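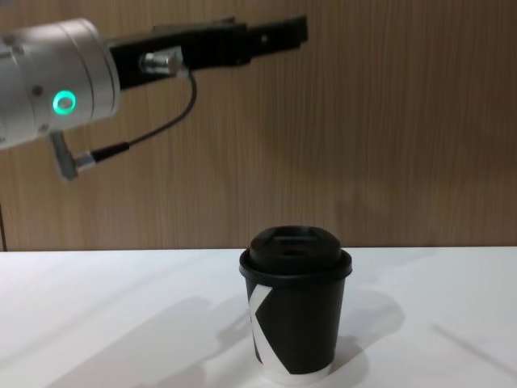 Kitchen and Workshop Notes
7 min read

Search tips, type and press enter

I came home from the open day at Iltgate with a tote bag, a sore back and a page of scribbles about coffee cups, and my kitchen has been a bit different ever since. I went on the Friday in September because my sister had a spare ticket and I like watching machines do things I'm bad at. I figured I'd get one or two blog-worthy tips out of it. I got more than that!

The session I liked best was the one on handling everyday objects. Sabine Hagedorn ran it, and she talked us through what makes a takeout cup such a pain for a robot arm (light, slippery, wider at the top than the bottom, squashes if you look at it wrong). Well, that's also what makes it a pain for me at 7 in the morning with my keys in my teeth. So I started writing down everything she said that would work for human hands too.

First one: clear the landing spot before you pick anything up. She said most of their spills in the early days came from the putting-down end. I now keep one patch of counter next to the stove completely bare, and it's where every hot pan, full cup and mixing bowl goes first. My husband keeps trying to park the mail on it. We're working on that.

Second: come in level. If you reach down on a tall cup from above, your sleeve or your wrist gets to the lid before your fingers get to the cup. Slide your hand in from the side, low, fingers already open wider than you need, and then close. I tried it on the jam jars at the back of the fridge and haven't knocked over the mustard since.

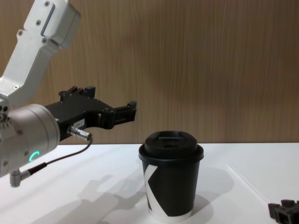

Waltraud Nolte wrote to me after I mentioned this in the newsletter to say that she does the same with paint cans in her garage, and that the thing to add is to stop for one breath before you grip. She says the hurry is all in the last inch. I've been trying it with the big flour canister and she's right, it's that last little lunge that sends flour up the wall.

Third tip, and this one is for the workshop people: look after your cables. I asked Sabine about the wiring on the arms (I ask about wiring everywhere I go, sorry) and she said to leave enough slack for the full reach and no more, then check it at both ends of the movement. I went straight home and redid the cord on my bench grinder, which had been pulled tight as a banjo string for years. Same goes for the stand mixer if yours slides out on a shelf. Pull the shelf all the way out, look at the cord, push it all the way in, look again. 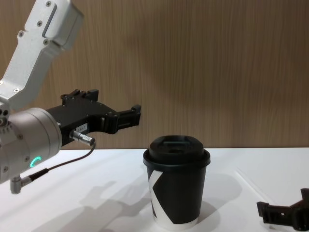 The coffee cup session at Iltgate. Side approach, fingers open.

Fourth: pick a plain surface for fiddly jobs. I had a patterned oilcloth on my workbench, very cheerful, and I was forever losing screws on it. I've swapped it for an offcut of white shelf board, 46 inches long, and I can see every washer. In the kitchen I do the same with a white cutting board when I'm pitting cherries or taking the stones out of lentils.

Fifth: practice with the dull version. Before you carry a full pot of soup down the basement steps to the chest freezer, walk it once with the pot empty. I felt silly the first time, then found out the door swings shut on me at step 9.
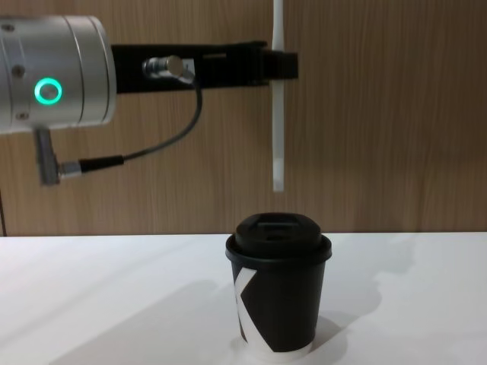 While you're at it, do your practice run with the same lid on. A lid changes where you want to hold a thing, and a loose one changes it even more. I press all the way around the rim with my thumb before I lift, every time, and I make the kids do it too. Even the little one has gotten pretty good at it.

If you get the chance to go to one of these days, wear flat shoes, bring a pencil and ask the boring questions. Next month I'm finally tackling the drawer under the oven.

Contact | Copyright Kitchen and Workshop Notes | Back to top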